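眼镜收进硬盒时的摆放方向、擦拭顺序和桌面存放位置

分类:居家整理 / 小件物品
标签:眼镜盒 板材镜架 镜布 餐桌收纳

Qistina Entili 发表于 4月

镜架是半透明板材的,近视镜片,树脂材质,带加硬和减反射膜。平时在餐桌上看书、记账,吃饭前摘下来收进翻盖硬盒。盒子是从 Munley 买的,长方形,内衬浅色绒布,弹簧铰链,合上时力道偏大。

用了一段时间以后有几个情况:

一、右侧镜片外表面靠近中心的位置有细划痕,对着灯斜看能看到,正看不明显。左侧没有。

二、合盖时偶尔会夹到镜腿末端,要重新打开调整。调整之后盖子能合上,但是摇一下里面有响动。

三、浅色内衬上有一道灰印,位置对应镜腿折叠后交叉的地方。用干刷子刷过,颜色浅了一些,没有完全去掉。

四、盒子没有固定位置,有时放在桌子靠窗那一侧,有时和水杯、纸巾盒挤在一起。家里人拿纸巾时会把它推到桌边,上个星期五掉下去一次,盒角磕了一个小坑,眼镜没事。

想问的是:镜片应该朝上还是朝下放;先折哪一边镜腿有没有讲究;镜布应该垫在下面还是盖在上面;浅色内衬能不能用水洗;盒子放在餐桌上有没有合适的位置。镜架不打算换,盒子如果确实不合适可以换。

补充一下,盒子内部长度比镜架折叠后的宽度多出不少,具体没有量。镜布是配镜时送的超细纤维布,平时就塞在盒子里,洗得不勤。

Joonas Pelkonen 回复

按你写的顺序说。

镜片朝向。镜片凸面朝上,镜腿在下。镜片外表面是凸的,朝下放时最先接触内衬的就是中心区域,内衬里只要有沙粒,来回晃动就会磨出细痕。你说划痕在外表面靠近中心,和这种放法吻合,但单凭位置不能确定。右侧有、左侧没有,也可能是摘下来临时放在桌上造成的,单手摘镜时往往有一侧先着桌。建议从取下到入盒都不在桌面上停留,实在要放,就把镜腿折好、凸面朝上。

镜腿折叠。多数镜架是先折左腿(佩戴者的左侧),再折右腿,右腿压在左腿外面。打开时相反。不过有些镜架两侧铰链的高度是反过来的。判断方法:先折左后折右,看两条腿是否平贴;再先折右后折左,比较一次。哪一种更平、更薄,就按哪一种。折叠厚度大的那一种就容易顶到盒盖,你说的夹镜腿多半是这个原因。

手的位置。一只手扶住盒子下半部分,另一只手捏住镜架靠近铰链的地方,平着放进去。不要捏镜片,也不要捏镜腿末端,捏末端时镜架会绕铰链转,入盒角度不好控制。盒子在桌上应与桌沿平行,盖子朝远离身体的一侧打开,这样铰链在后,手从前面进,不用越过盒盖。放好以后先用手指轻压一下鼻梁,确认镜架落到底,再合盖。弹簧力道大的盒子要用手带着盖子下来,最后一小段再松手。

镜布。摊开,垫在下面,两端往上翻,盖住镜片。揉成一团塞在旁边不起作用,还会把镜架顶歪。盒子里面有响动说明长度方向有余量,把镜布折成条,填在空的一头即可。填到摇晃时没有声音为止,不要填到需要用力才能合盖。

内衬。不建议整体浸水。绒布一般是用胶粘在硬壳上的,泡水后容易起泡,硬壳如果是纸板或者薄铁皮,还会变形或者生锈。处理步骤:

先把盒子倒过来轻拍,把浮尘拍掉。
用胶带粘一遍,胶带粘性不要太强,粘的时候垂直提起。
软布蘸中性洗涤剂的稀释液,拧到不滴水,顺着一个方向擦。
换一块只蘸清水的布再擦一遍。
盖子打开,阴干,干透之前不要放眼镜。

灰印如果是镜腿上的皮脂和灰尘混在一起留下的,擦两三次会变淡。如果是染料迁移就擦不掉,不影响使用。

镜布本身也要洗。手洗,中性皂液,不加柔顺剂。柔顺剂会在纤维上留一层东西,擦镜片会发花。洗完以后晾干再放回盒里。

Felicidad Mangubat 回复

盒子放里面一点就不会掉了。我家也是餐桌,眼镜放电视柜,没掉过。

镜布不要用纸巾代替,餐巾纸会刮镜片的。划痕修不了,不影响看东西就先用着。

Leanne Ellwood 回复

楼上说的朝向我同意,补充擦拭和位置两部分。

擦拭要在入盒之前做完。很多人是戴之前擦,结果带着灰进盒,在盒子里磨一路。顺序是先冲后擦:用常温水冲镜片两面和鼻托,手指蘸一点中性洗洁精轻抹,冲净,甩掉水珠,再用干净镜布吸干。不要用热水,树脂片的膜层和基材受热膨胀不一致,时间长了会出网状裂纹。没有条件冲水时,先把浮尘吹掉,再用镜布,不要直接干擦。

镜布我自己是两块轮换,一块擦,一块垫盒子,不混用。擦过镜片的那块带灰,垫在盒子里等于又放回去。

位置。餐桌上要避开三处:桌边、水杯旁边、阳光直射的地方。靠窗的桌子下午温度会升高,深色桌面吸热更明显,板材镜架受热后会变软,镜腿张角改变,戴起来发松。车里同理,更严重,Kurnmont 那边夏天我有一副就是这样变形的,去店里调过4次,后来还是偏。

水杯旁边的问题主要是杯壁冷凝水流到桌上,浸到盒底。杯子下面垫一个有边的托,盒子再离开一点,基本可以避免。纸巾座旁边的问题你已经遇到了,取纸是从上往外抽,手的活动范围在前方和侧面,盒子放在这个范围里早晚会被碰到。我的做法是杯子和纸巾座都靠里侧放,眼镜盒在前面打开,放完合上以后马上挪走,放到固定的浅托盘里。托盘有一圈矮边就够,盒子推不出去。托盘底部可以铺一层硅胶垫。
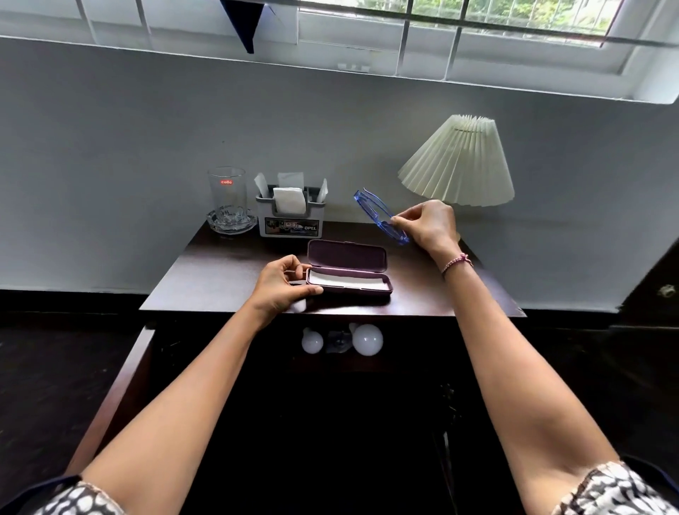 入盒时的手位:左手扶盒沿,右手捏镜框,盒盖在后。

关于换不换盒子。你的情况不是一定要换。判断标准有几条:合盖时镜架不受压;铰链没有松旷;内衬没有脱胶露底。三条都满足就继续用。磕坑在角上,只要盖子还能对齐,不影响。检查对齐的办法是合上以后看前沿的缝,左右宽度应当一致,一头宽一头窄说明壳体歪了。

如果要换,买之前量三个尺寸:镜架折叠后的宽度、镜片高度、折叠后的厚度。盒子内部各留一点余量。厚度最容易忽略,弧度大的镜架放进扁盒会被压平,时间长了镜片应力变化,边缘可能起裂。Nasr 的那种深盒内部高度够,缺点是占地方,放包里不方便,只放家里可以考虑。

另外提醒一点,弹簧铰链的硬盒用久了会变松,表现是盖子能合上但是倒过来会自己弹开。出现这种情况就不要再带出门,在家里放托盘里还能用。

Qistina Entili 补充

按两种顺序各折了一遍,确实是先折左腿更平,之前一直是反的。改过来以后盖子没有再夹到镜腿。空的那一头塞了折好的镜布,摇起来没有声音。

内衬用湿布擦了两遍,灰印还在,比原来浅,先不管了。托盘还没买,暂时把盒子放在靠墙的架子上。三个尺寸还没有量,等量完再决定换不换。

再问一个:鼻托缝里发绿的东西能不能用牙刷刷?

Leanne Ellwood 回复

可以,软毛的,蘸中性皂液,刷毛不要碰到镜片。发绿一般是金属件氧化,刷不掉就去店里换托叶。板材一体鼻托的话缝里不应该发绿,先看一下是不是铰链或者螺丝那边流过来的。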